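Brarnia Community Board > Roads and Transit > Route 51 bridge, one lane each way until November?

sarita_rawat
March 24, 2013
Has anyone found a decent way around the bridge work yet? I left the house at my usual time this morning, feeling pretty good about life, and spent 70 minutes getting from the Dixit Road light to the far side of the river. I had the radio, I had coffee, and by the end I had neither! The county notice says one lane each way until November, and I just can't picture doing this all summer.

LalitR
Oh Sarita, I feel for you. I've been taking Irov Street down to the old mill crossing and it's been fine – a little bumpy, and you do have to wait for the school buses, but I'm at work in half the time.

vivek.rathore
Please, please don't send everybody down Irov. I live on it. We have kids on bikes and no sidewalk past the church, and yesterday the line was backed up to my mailbox. I know you mean well, Lalit, but it's a neighborhood street and it was never built for this.

LalitR
Fair enough, Vivek, and I do go slow. But it's a public road, and I pay for it the same as you do. What are folks supposed to do, sit on the bridge approach until supper?

bimla_t
Has either of you tried the 11 bus? It gets on at the Sunumier lot and uses the shoulder past the worst of the backup. I was a grump about it for years and now I read a whole chapter each way. Parking is free, too, though it fills up early.

sarita_rawat
Bimla, I would love that, but my daughter's daycare is on the wrong side of the lot and I'd have to double back. Maybe on the days my husband does drop-off. I'm going to write to the county and ask if they'd hold the paving until after the morning rush. Who else would sign?
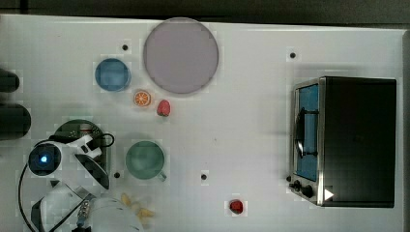
Devendra Bhardwaj
Put me down, Sarita, and my wife too. I'd leave the paving hours alone, though, and ask them to fix the timing on the Dixit Road light first. It lets four cars through and then sits there red with an empty cross street.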